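Diffuser attachment on a fine-hair dryer, worth it or not?

Hi everyone, I have wavy hair that goes flat on top and puffs out at the ends, and I bought a Villine dryer in September that came without a diffuser. Would a universal one from Binlow fit, or do I need their own? I also rinse with herbs, if that matters.
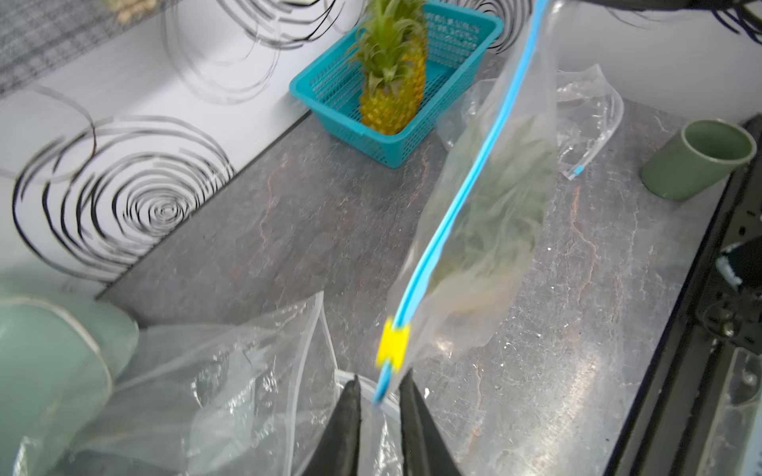
Villine_owner_82
2 comments

Oh, I had the same trouble! The Binlow fit mine after a little wiggling. Use low heat, tip your head over and leave it alone for 6 minutes before you touch anything.
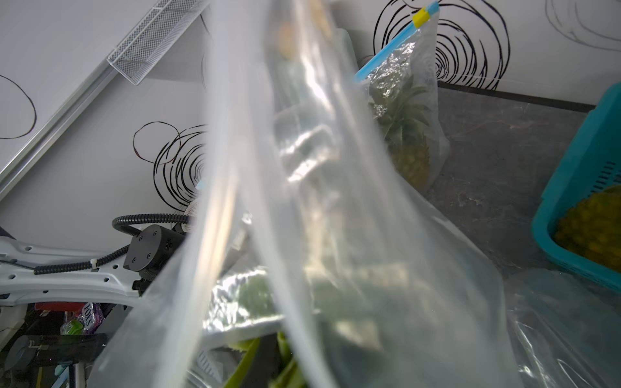 Greens and pineapple, bagged up

curlsandcoffee
Share

Just let it air dry, hon. Works for me.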